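Mostano Opens Bookings for Skumov, a Simulation Rehearsal Service for Two-Arm Workcells

8 September 2020

Mostano today announced the general availability of Skumov, a subscription service that lets manufacturers, laboratories and equipment integrators rehearse two-arm handling tasks in simulation before any hardware is ordered or moved. The service was offered to a small group of early customers in August and is now open to new accounts.

Skumov renders a customer's workcell from several viewpoints at once, including overview cameras and close views near the grippers. Customers choose from a library of 200 household and office objects, place them on a work surface, and run the task as often as they wish. Each run is stored with its camera views and joint positions so that engineers can review it later or hand it to a colleague.

"Our customers want to know whether a layout is sensible before they commit a budget to it," said Adaeze Ojo, managing director of Mostano. "A cup passed too close to a laptop is a small matter in simulation. We would like those discoveries to be made there."

The object library was prepared by Gretis, a modeling studio that has worked with Mostano on two earlier products. It covers paper cups, dishes, computers, shelving and cabinets, among other items. Surface detail and shadows are included in every view — a point on which early customers were particularly insistent, as many of them intend to use the rendered views to develop their own vision software.

Olaniyan, an integrator of bench-top automation, was among the August group. "We set up 60 layouts and kept 2," said Abdelghani Fahmy, head of applications at Olaniyan. "The close views were what persuaded our team. An overview tells you where the arm is. The close view tells you what the arm's own camera will have to work with, and it is often much less than people expect."

Skumov is offered in two plans. The Bench plan includes the full object library, one workcell and storage for up to 70 recorded runs. The Floor plan removes the storage limit and adds the import of customer models, with assistance from the Mostano support team. Both plans are billed monthly and may be canceled at the end of any billing period. Training is provided online by Chun-yin Liao and Urho Ruotsalainen of the customer education group.

Views from a Skumov session with a laptop and a paper cup:

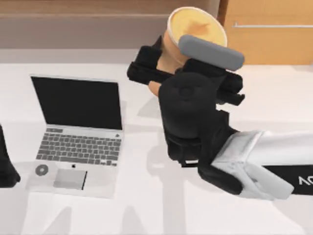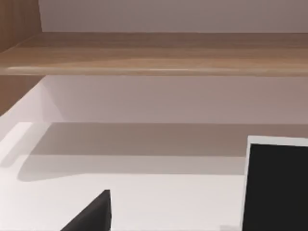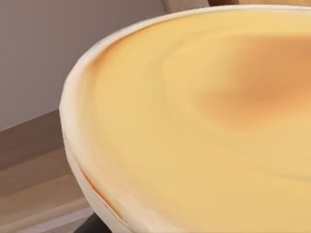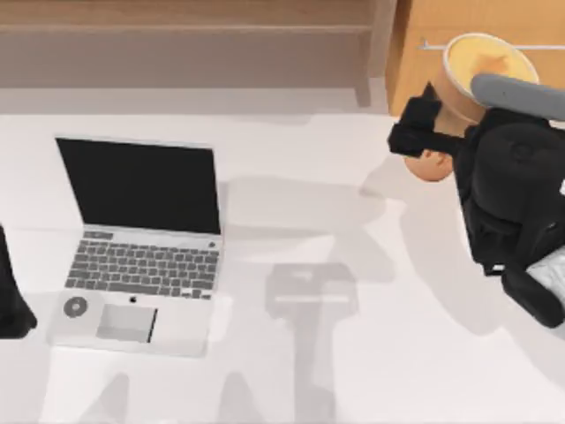
Does a customer need to own a robot to use Skumov?

Customers can subscribe without any hardware of their own. The service runs on Mostano's servers and is reached through a web browser, and the arms are supplied as part of the workcell model. Those who already own arms may ask the support team whether a matching model is available.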